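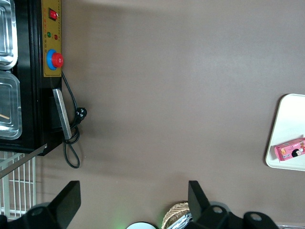

We spent most of this stretch on the snack counter, and I'm happier with it than I was in October! The chore list for Miven now stands at 14 jobs, all of them things a person on a lunch shift does half asleep. The black warmer is the one I keep grumbling over: a big red knob, a red rocker switch and a cord that loops all over the tabletop (cords are still our worst enemy). The arm turned the knob fully in 4 tries out of 100. Yes, four. Moving small boxes onto a tray goes much better, and I'd let it do that in the Vusarport shop tomorrow if somebody stayed close by.

So can it run a counter yet? No, and I won't promise Jacquet a date. I'd like to put what's left of the grant into knobs and plugs, if that's okay with you.

Apr 27, 2020
By the Hendenmont bench lead

Recent reports
Folding towels, second try
Miven budget notes
Shelf stocking at Vusarport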